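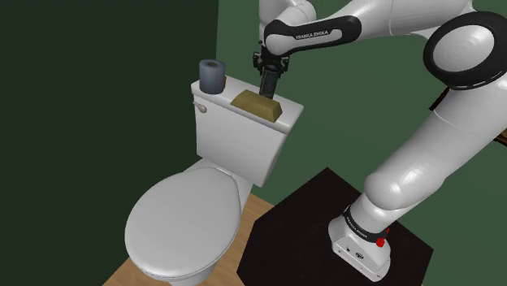
Grippers are where the money goes to die, according to Visser, and after a month of swapping them I can see the point. I've run the Kirivum and the Vikametti on the same simulated arm, picking small things off a toilet tank (a roll, a gold bar, the usual bathroom clutter!), with nearly 1,994 tries between them. The Kirivum is quick but fussy about angles. The Vikametti takes 8 seconds a go and I like it more – it lets me be sloppy. Next up is the Hestley, with 2 cameras and a controller I still can't spell.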